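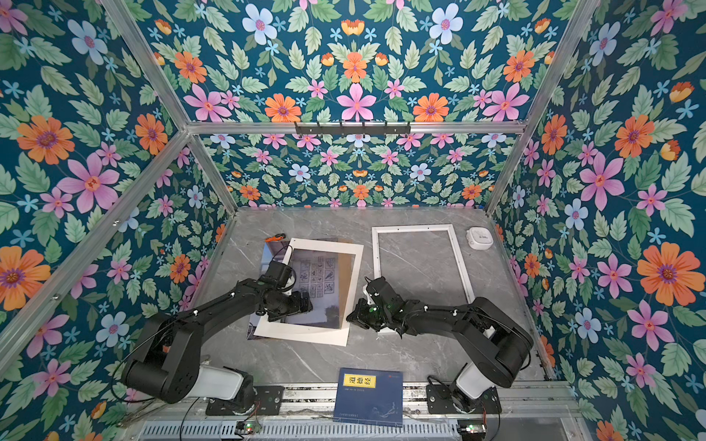 # Juretti双臂装框台急停失灵七秒，一块画框玻璃碎裂，操作员手背擦伤

周一下午，位于Mazandarani大楼二层的Juretti装裱工坊里，一台双臂装框工作台在按下急停按钮以后，左臂当场停住，右臂却又往前走了七秒钟，把正夹着的画框拖向台面一侧，框里的玻璃碎了。当班的操作员Alfredo Tolentino手背被擦破一道口子，在楼下的医务室清洗、贴了敷料，傍晚就自己坐车回了家，第二天照常来上班（虽然同事们都劝他在家多歇一天，他说在家坐着也是惦记那批画）。

工坊当天晚上把同一型号的12台工作台全部断电停用，到发稿时仍没有恢复自动运行。正在装的那批货改由人手来做，原定这一周交付的画框会晚几天送到，工坊已经挨个给顾客打了电话。

## 事情是怎么发生的

常去Juretti的街坊大多见过这些工作台。铝型材搭的架子，前面敞着，里面三面贴着深青绿底子的大花墙纸，橙的、粉的、浅蓝的花开得满满当当；台面是灰色大理石纹的，靠前沿装着两只黑色的机械臂。工坊里的人管它们叫“花房”，小孩子路过总要趴在走廊的玻璃上看一会儿，有的还会给左边那只和右边那只各起一个名字，隔几天来又换一对。

出事的这一台排在靠窗的第三个位置，装的是顾客送来的一批带白色卡纸的小图版，一共35幅，都要换到新框里去。活儿本身不算难：一只手臂扶住画框，另一只手臂把它微微抬起来、摆正，操作员在旁边看着，遇到卡纸歪了或者背板翘了，就按暂停，自己伸手拨一下，再让机器接着干。Tolentino在这个岗位上做得很熟，工坊里新来的人多半是跟着他学的。

他在电话里把经过讲得很细，中间还停下来跟我们道歉，说自己啰嗦，其实一点也不。他说那天午饭后前几幅都顺顺当当，到了下午，右边夹爪在合拢的时候有点“犹豫”，合一下，松一点，再合一下。他起初以为是框边的漆太滑，就放慢了速度继续看着。接下来的一幅，两只夹爪都夹住了框，刚抬离台面一点点，右臂忽然往外带，左臂还守在原处，框子在中间被扯得吱了一声。

“我听见那一声就拍了急停，”Tolentino说，“左边马上就不动了，灯也变了。我以为两边都停了，就伸手去托框子，怕它掉下来。手刚挨上，右边又走了。”

他把手抽回来的时候，手背在框角上蹭了一下。框子从左边的夹爪里脱出来，被右臂一路拖着，玻璃磕在台面上裂开。右臂随后自己停了。控制记录里从按下急停到右臂停稳，一共七秒。

七秒钟写在纸上很短，站在旁边可就长了。隔壁台的同事听见响声跑过来，先把整排的电闸拉掉，再扶他坐下看手。碎玻璃大半还留在框里，台面上散落了一些小片，大家戴上手套一点一点捡，又用湿布抹了两遍。从拉闸到那一小块地方清理干净、可以让人重新走过去，用了47分钟。

画没有伤着。这一点我们特地多问了一句，因为送画来的那位顾客也是本报的老读者，电话打到编辑部来的时候声音都有点发颤。工坊把那幅图版取出来，在灯下正反两面都看过，卡纸的一角有一道浅浅的压痕，纸面完好，卡纸会免费重做，玻璃也换新的。

## 初步查到的原因

工坊请了设备的供应方Porenent派人来看。来的两位工程师周一晚上就到了，第二天又待了整整一个白天，把出事那台的前沿横梁整个拆了下来。以下是他们口头说明的内容，正式的书面报告还没有出。

每台工作台的前沿有两块小电路板，左右各一块，分别照看一只手臂。急停按钮按下去以后，信号要同时到达两块板，各自让自己那边的手臂停住。左边这块收到了，右边这块没有。工程师在通往右侧电路板的那根细线的插头处发现了松动，用手指轻轻一拨，信号就时有时无。他们认为，下午夹爪那种一合一松的“犹豫”，很可能也是同一个地方接触不良造成的，当时其实已经是一个警告了。

照理说，线断了也不该出这样的事。右侧的板子如果一段时间听不到控制器的声音，就应当自己判断“联系断了”，主动停下来。这个等待的时间在出厂时设得非常短，短到人几乎觉察不出来。可是这台机器上的设置被改过，改成了七秒。

为什么会改呢？工程师翻了记录，修改是在今年六月之前的一次调试里做的。那时工坊刚给机器装上一个叫Anum的力度监测模块，用来感觉夹爪捏得是轻是重，好让薄木框不被夹裂。Anum刚接上去的时候，每次启动都要自检好一阵子，自检期间不跟控制器说话，右侧的板子就老是误以为断了线，动不动停机。调试的人为了先把模块跑通，把等待时间放长，打算装好以后再改回去。后来Anum更新了程序，自检变快了，机器也不再无故停机，那一项设置就这样留了下来，再没有人去看过它。

Porenent的工程师又检查了其余的工作台，找到另外一台也有同样的设置。那一台的插头是好的，所以一直没有显出毛病来。剩下的都是出厂的数值。

这里还要替读者多问一个问题：急停不是有硬接线吗，按下去直接断电不就好了？我们也这样问了。工程师解释说，这一款工作台的急停做的是“受控停止”，手臂得先保持住姿势，再切断动力，怕的是一断电手臂软下来，把夹着的玻璃砸在台面上，或者砸在人手上。这个考虑有它的道理，只是后面那道“先保持、再断电”的断电动作，也要等右侧的板子报告说自己已经停稳。板子没有收到命令，自然也就没有报告，动力便一直供着，直到七秒钟的等待期满。两道保险串在了同一根细线上，一松就都松了。

## 工坊打算怎么改

Juretti的店面负责人周二上午把所有人叫到一起，连只在周末来帮忙的两位学徒也打电话请了来，站在那一排“花房”前面把事情从头讲了一遍。讲完没有点谁的名，倒是当初参与调试的一位师傅自己举了手，说那个数是他改的，他记得，本子上也写了“待恢复”三个字，后来本子用完换了新的，那一页就压在抽屉里了。负责人请他把旧本子找出来，让大家都看了看那一页，然后说以后这类临时改动一律写在机器旁边的卡片上，贴在操作的人抬头就能看见的位置，改回去了才准撕。

目前已经定下来的改动有这样几项：

- 急停增加一路独立的硬接线，不经过左右两块电路板，到时限就切断两只手臂的动力。Porenent答应先给出事的那一台装，试好了再装其余的。
- 等待时间全部恢复出厂数值，并且加锁，要改须有两个人在场。
- 右侧和左侧的插头都换成带卡扣的，线沿着横梁固定，每天开机前用手轻拉检查。
- 夹爪出现反复开合时，机器自动停下并亮灯提示，要由操作员查看以后才能继续。
- 急停以后，人手不得伸入架子里面，等到两边的指示都变了、并且默数完规定的时间才可以。哪怕框子要掉，也让它掉。

最后这一项在会上讨论得最久。做装裱的人，看见画框往下掉，手自己就伸出去了，这是多少年练出来的，拦也拦不住。Tolentino自己也说，再来一回，他不敢保证不伸手。有人提议在台面上铺一层软垫，掉了也不怕；也有人说软垫会让夹爪看不准高度，框子放不平。Porenent的工程师答应回去试几种薄垫子，下次来的时候带样品。还有一位老师傅提议干脆在敞着的那一面装一道光幕，手一伸进去机器就停，可是操作员一天里要伸手拨卡纸不知多少回，每回都停，活儿就没法干了。这个主意先记着，等硬接线装好以后再商量。

台面上的东西也要理一理。平时大家图方便，把空框、带橙色手柄的工具、垫着看的书都顺手搁在里面，有人在台上放过一本《道德经》，封面深蓝，签条是黄的，说是拿它给学徒讲书籍装帧时用的，讲着讲着就留在那儿了。这些东西和这次的故障没有关系，不过右臂乱走的那七秒里，要是台上有刃口朝外的东西被扫出来，后果就难说得很。以后刀具一律放回架子外侧的盒子里，书和杂物归到后面的柜子上，台面上只留正在做的那一件活儿和它要用的框。

## 停机期间的活儿

机器停了，画还得装。这几天走进Juretti，会看到好几张久违的面孔：原先只管量尺寸、开单子的人又坐回工作凳上，戴上老花镜，一手扶框，一手打钉。我们去的时候是下午，屋里很安静，只听得见小锤子一下一下的声音，还有烧水壶在角落里咕嘟。柜台边放着一盘切好的橘子，见人就让，我们推辞了两回，第三回实在推不过去，吃了两瓣，很甜。

送来那批图版的顾客已经决定，剩下没装完的全部等人手来做，晚一点不要紧。她还带了一束花来给Tolentino，他很不好意思，把花插在开单子的桌上，说放在那里大家都能看着。至于他的手，伤口浅，没有缝针，医务室嘱咐他几天里不要沾水，他就把洗玻璃的活让给了别人，自己去裁卡纸。

有读者在我们的留言簿上问，家里或者店里也有Porenent的工作台，要不要紧。供应方的答复是：没有自行改过等待时间的机器可以继续使用，但请检查前沿横梁上两侧插头有没有松动，并且在空载、人离开架子的情况下按一次急停，看左右两只手臂是不是同时停住。只要有一边慢了，哪怕只慢一点点，就请关掉总电源，打电话给他们，不要自己拆。装过Anum模块的用户，他们会逐户联系，上门核对设置，不收费用。

我们也问了工坊，周边几家也做装裱的铺子能不能来看看这次出的问题。负责人说随时欢迎，拆下来的那个插头就放在柜台上的一只小碟子里，谁想拿起来拨一拨都行，只是请别带走，Porenent写报告还要用。他们还打算把那页写着“待恢复”的本子复印一张，放在碟子旁边，写字的那位师傅已经点了头。

按目前的安排，出事的那一台会留到最后才恢复，先由工程师用空框反复试急停，每一次都记下左右两边停住的时间；另外那台设置被改过的也要走同样的一遍。其余的工作台等硬接线到货以后逐台加装，装好一台、试过一台，才通电一台。什么时候全部开起来，工坊没有给日子。想取画的顾客请先打个电话，免得白跑一趟；急用的可以跟柜台讲明，他们会尽量往前排。

Porenent的书面报告出来以后，本报会接着把里面的内容登出来。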